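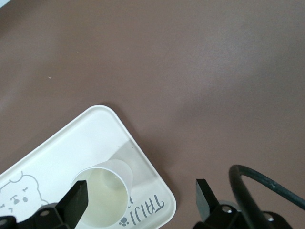
Tray hire – questions we get asked

Last tidied up June 16, 2024. Quick answers, typed between orders. If yours isn't on here ring the shop or use the form.

What do you hire out?

Serving trays, platters, jugs, cake stands, chafing dishes, tea urns. Glasses too but only with a bigger order. No cutlery at the moment, try Patel on the trading estate, they do it by the box and it's decent stuff.

Do you do the food?

No. Kit only. We get asked this more than anything else. If you want sandwiches and the rest of it, Povisine cater locally and will collect the trays from us for you, so you only pay one delivery. Book them yourself though, we don't take messages.

What's the smallest order?

4 items of anything. Mix them how you like. Four cake stands, fine. One urn and three jugs, fine.

And the biggest?

We've sent out for parties of 100 without trouble. More than that, talk to us first, we may need to borrow from our other depot and that wants notice.

How far ahead should I book?

Two weeks is comfortable. November onwards gets silly with Christmas dos, so book as soon as you've got a date, even if you don't know numbers. You can change quantities right up to 2 days before.

How long can I keep it?

Standard hire is one night. Collect after lunch, back by noon the day after your event. Longer is possible, ask for the weekly rate. Don't just hang on to it – somebody else is usually waiting for it.

Do I have to wash everything?

Scrape and rinse please. We do the proper wash here. No need to dry. If it comes back with curry baked on we add a cleaning charge, printed on your booking slip so you can't say you weren't told.

Can the plastic trays go in my dishwasher?

Better not. Warm water and a soft sponge. High heat bends them over time and then they rock on the table, and a tray that rocks is no use with drinks on it. Steel platters can go in, glass stands definitley not.

Can I put hot food straight on a plastic tray?

Warm, yes. Straight out of the oven, no. Put a cloth or a board down, or hire the steel ones. Same goes for candles and those little burners, keep them off.

Something got broken. Now what?

Tell us when you return it. Chips and cracks come out of your deposit at replacement price, list is on the back of the slip. Please don't glue it. Really. People glue things and we have to bin them anyway.

Lost items?

Same as broken. If it turns up within 21 days bring it in and we refund you, less the late hire. Check the bins before you ring, teaspoons and small tongs nearly always end up in with the paper plates.

How does the deposit work?

Card only, taken when you collect. Goes back the same day we check the order in, your bank may take a bit longer to show it. No cash deposits any more sorry.

Do you deliver?

Within town yes, flat fee each way. Driver brings to the door and not up stairs, so have a helper ready if you're on an upper floor. Villages we can usually manage if you're flexible on time. We don't do timed slots, morning or afternoon is the best we can offer.

Can someone else collect for me?

Yes, with your booking slip and some ID. A photo of the slip on their phone is OK. Deposit goes on whatever card they bring, and goes back on that same card. Sort it out between you.

What if I cancel?

Up to a week before, no charge. After that half the hire. On the day, full hire. Weather is not a reason we're afraid, though we will move your date once for free if we've got the stock.

Do you sell old stock?

Now and then. Ex-hire trays and stands go on the shelf by the counter, priced as marked, no returns. We don't post them and we can't hold any back.

Can I get linen from you?

Not ours. Ursu do tablecloths and napkins, and they'll match the round tables at most of the halls. Measure first! Halls all say their tables are the same size and they aren't.

Do you have an account scheme?

For schools, clubs and offices, yes. Pay at the end of the month. Fill in the form at the counter and give us a few days to set it up. Accounts still need a slip for each hire, and whoever signs for it is who we ring if anythings missing.

Where do I park?

Yard at the back, past the tyre place. Front is double yellows and they do ticket. Ring the bell by the shutter if nobody's about.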